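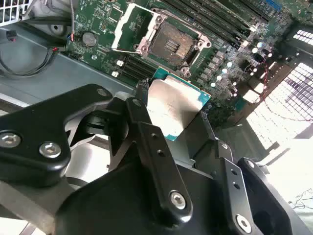 Oler wrote that the Gurnari books should be read in the order they came out, that anyone who starts with the fourth one has spoiled the first three for good, and that Sorska ought to put a number on the spine and be done with it.

Start with that letter. Read it out slowly, it gets a laugh at "be done with it". Then say that I agree with the last part and not the rest.

Title of talk: Where to Start with a Long Crime Series

Say what I mean by long. Anything past five books with the same detective. Three is a trilogy and people know what to do with a trilogy. At five or six the early ones start dropping out of the shops and the reader meets the series somewhere in the middle.

Ask for hands: who has read a series backwards? Who has given up on one because the first book was dull? Usually more hands for the second. Leave time for someone to name a book, then move on.

First point. The first book is often the weakest. The author doesn't know yet that there will be a second. Gurnari's first has two detectives in it, and the one we now think of as the hero is the other man's driver. He has no first name until page 100. The other detective retires at the end and is never heard of again, except for one Christmas card in book six. If I hand that to a new reader as the proper way in, I am asking them to spend most of a novel with the wrong person.

(If short of time, skip the Christmas card.)

Second point. What is actually spoiled? Go through it. In book four we learn that the inspector's brother was involved in the boatyard fire, and the boatyard fire is the mystery of book two. So yes, Oler is right about book two. Books one and three are untouched. Book three hardly mentions the brother at all. I went back over it with a pencil in October and found him in a single phone call.
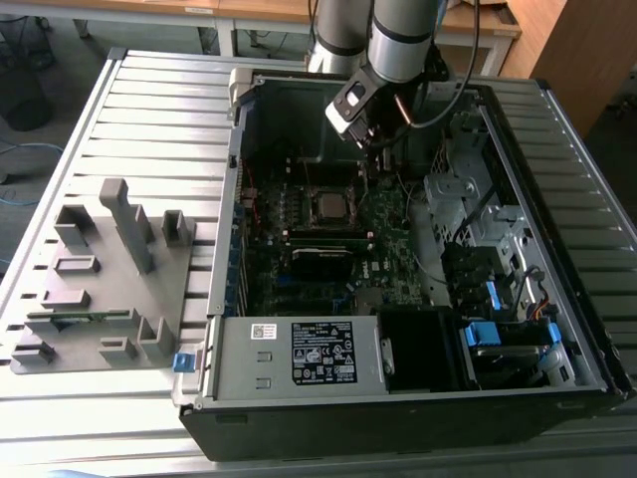 Rianne Dekker

Speaker notes, reading copy. November 2001.

Third point, the publisher's side. I don't speak for Sorska, I only edit the reissues. But people should hear why there was no number on the spine. The shops didn't want it. A buyer looking at a shelf with a 4 and a 7 on it asks for the 1, and if the 1 is out of stock they go away with nothing. With no numbers they pick up the one with the better cover. That was the thinking, and it sold books for a while.

Then the readers started writing in. Oler was one of many. Most were kinder. A common complaint was buying the same book twice, once under the old title and once under the new. The Salt Stair and A Step Too Low are the same novel. Apologise again here, it does no harm.

What we do now: a list inside the front cover, in order, with the old titles in brackets. No numbers on the outside. I would like to see them on the outside, and have said so.

Print runs, for those who asked last time. The reissue of book one was 805 copies, an odd number that came from using up the paper. Book two was 500. Book four has been reprinted and the others have not. Don't give the sales, they aren't mine to give.

Fourth point. Kinds of series. Put the three on the board if there is a board.

The closed kind. Each case finished by the last page, detective much the same at the end as the beginning. Start anywhere. Most of the older ones are like this and so are a good number of the cosy ones.

The slow kind. Each case is finished but the life goes on: marriage, drink, a daughter growing up. Start near the beginning, although missing one does no damage. Gurnari belongs here for the most part.

The chained kind. One long crime running under everything, and each book gives you a bit more. Start at the first, no way round it. Bataineh's harbour books are the clearest case I know. The man who is killed in the opening chapter of the first is only named in the fifth. 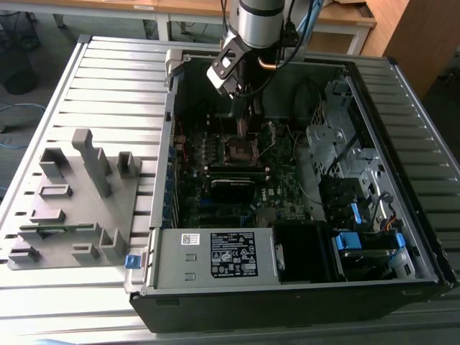
I should add that a series can change kind partway. Bataineh's began as closed, and you can see the join. In the second book there is a chapter near the end, the one in the customs shed, which reads as if it had been put in late. Before it, every loose end has been tied. After it, there is a missing ledger, and the ledger runs on for the next four. I have no proof that it was added at the last minute, but the chapter is set in a different month from the rest and it is raining in a summer that has been dry for twenty chapters.

Read the passage. Page with the yellow slip. From "The shed was locked" to "and no one had signed for it". Two minutes, don't rush. Drink some water.

Fifth point, how to tell which kind you are holding when there is no list. Some things that help in a shop:

Look at the first chapter for names that are not explained. One or two is fine. If there are six, the author thinks you have been here before.

Look at the last page. I know some people won't. Only the last line, to see if it is a question.

Look at the length. Gurnari's first is short. By the seventh he is up to 385 pages, and the extra is nearly all family. Long books late in a series tend to lean on the earlier ones.

Ask the bookseller, and if they say "it doesn't matter", ask which one they read first.

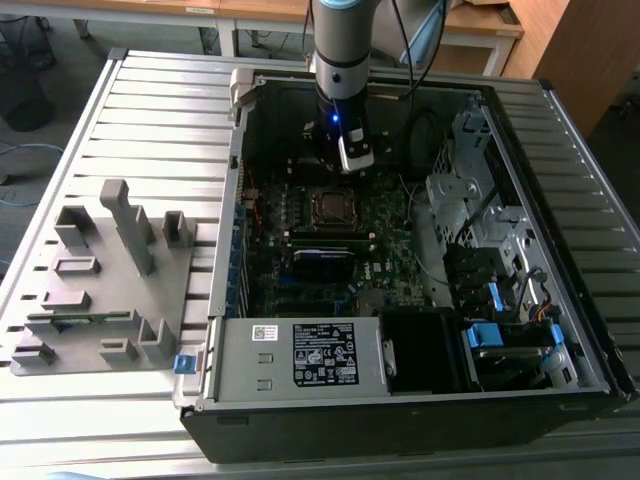
Desktop tower on its side with the side panel removed.

Sixth point, recommendations. Keep it brief, people will want the handout.

Gurnari: start with book three. The brother is out of the way, the driver has become the inspector, and the plot with the two wills is the best he has done. Then two, then four, then on. Go back to one when you already like the man.

Bataineh: start at one. Put up with the first half.

If someone asks about the television version, I haven't seen all of it. It begins with book four, so Oler will not be pleased.

Likely questions:

Will there be a ninth Gurnari? Yes, as far as I know, and I haven't read it.

Why were the titles changed? The first publisher thought The Salt Stair sounded like a ghost story.

Do translators work in order? Not always. The Gurnari books were translated four, five, one, two, three, and then the rest. You can see it in the inspector's speech. He swears less in the first three than he does later, and in the original he swears the same all the way through. We have put some of it back for the reissues. A few readers have written about that too.

Is it all right to stop? Yes. I stopped with a series last winter, after book eleven, and haven't missed it.

Finish with the reply I sent Oler, if there is time. It is folded in the back of the book. If there isn't, thank the library, handouts are by the door, the reading list has a mistake in it: The Lower Field is book five and not book six.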